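Ticket 739 – wifi drops in upstairs bedroom, every night
Opened by: Savita Kaushik
Status: open, waiting on Pevov
Router: Pevov, firmware from March
Extender: Plondwood, plugged in on the landing

August 9, 2024
Third call this week. Downstairs fine, solid 50 down all day. Bedroom dies after dinner, comes back by itself, dies again. Phone says connected, nothing loads. Laptop same.

Tried so far:
Rebooted router. No change.
Rebooted extender. Good for 7 minutes, then gone.
Forgot network on phone, rejoined. No change.
Turned off the smart plug downstairs in case of interference. No change.
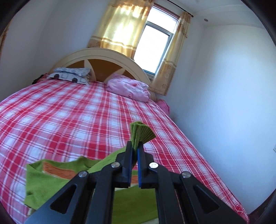 Bedroom, window over the headboard.

Update, same day
Swapped the channel from auto to fixed. Held longer but still droped twice. Log on router is full of "client deauth" lines, all from the extender, none from the phone. So the phone is not the problem. Please stop asking me to reset the phone.

Also the Stirnau support page says to update the extender through the app. App wants a login I never made. Password reset mail never came, checked spam.

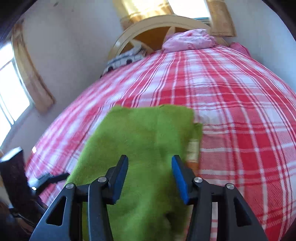
Ran the speed test again with the laptop in the bedroom, lid open, extender on the new channel. 12 down, then nothing, then 9. Sat on the bed for all of it – red and white plaid bedspread, lime-green towel, you get to know a room waiting on a progress bar. Moved to the doorway and it went strait back to normal. Ping to the router is fine there, 2,000 ms from the bed side.

Update
Chaturvedi from tier two called back. Thinks extender is hanging on to the weak band and wont let go. Told me to split the network names and put the bedroom stuff on the slower one only. Done. Will leave it overnight.

Still need: a way into the app without the reset mail, or the firmware as a file. Do not close this ticket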